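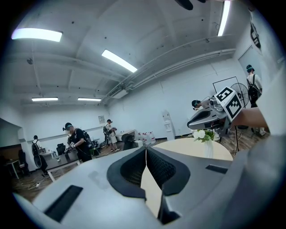 Robotics & Automation | Site Visits

Search this site Search

Teaching by hand at Hullden

By Nia Morris
1/1/18

The first thing Dennis Goodall does with visitors is take their coats. The second is to put a gripper in their hands. It is heavier than most people expect, and after ten minutes you feel it in the wrist.

Goodall runs the training floor at Hullden, a small company that works out of the second story of a former print shop on Pearce Street. The company held its open day in September, and I went back later to spend an afternoon with the crew when there was less of a crowd.

The work is simple to explain. Hullden wants robot arms that can do household jobs such as clearing a table or folding a towel. To get there, the company has people do those jobs while holding the same kind of gripper the robot will use. The movements are recorded, and the recordings go into a training system called Altar. The people on the floor wear headsets and backpacks and squeeze the fingers open and closed by hand. No robot arm is needed for this part of the job.

"We used to drive an arm with a joystick," Goodall said. "You could get 30 good tries in a day if nothing broke. Something usually broke."

On the best day so far with the hand-held tools, the crew logged 716 tries. A try can be as short as picking up a cup and setting it down again. Each one is checked before it is kept, and the checking takes longer than the doing. Goodall said 82 percent of what they record is good enough to use. The rest is thrown out, mostly for rushed movements or a grip that slipped.

New people start with soft things. A dish towel is forgiving, and it shows right away whether you are closing the fingers too hard. After that come plastic cups, then cutlery, then anything with a lid. Lids are the worst. I spent most of my turn on a jam jar and got it open twice. A crew member who had been watching told me to keep my elbow in and stop looking at my own hand. She was right about the elbow.

The open day drew a mixed group: engineering students, two people from a packaging plant, and several neighbors who wanted to know what was going on upstairs. Visitors could try the gripper for a few minutes each, then watch a trained arm do the same job at the other end of the building. The arm folded a towel in a little over a minute. It went at it slowly and stopped once with a corner in the air – long enough for the talking to die down – before it carried on.

Questions afterward were mostly about money and jobs. Goodall said the first product, a single-arm unit named Lullora, is meant for care homes and will be leased. He would not give a price. Asked whether it would replace staff, he said the homes he has talked to are short of people already and want help with laundry and trays.

Hullden plans to record 600 hours of kitchen work next, and it is looking for ordinary kitchens to do it in. Goodall would like small ones with bad lighting. The practice floor is bright and has plenty of room to move, and he worries that the system will get used to that.

The next open day will be in spring. Places are free but have to be booked, and visitors are asked to wear closed shoes.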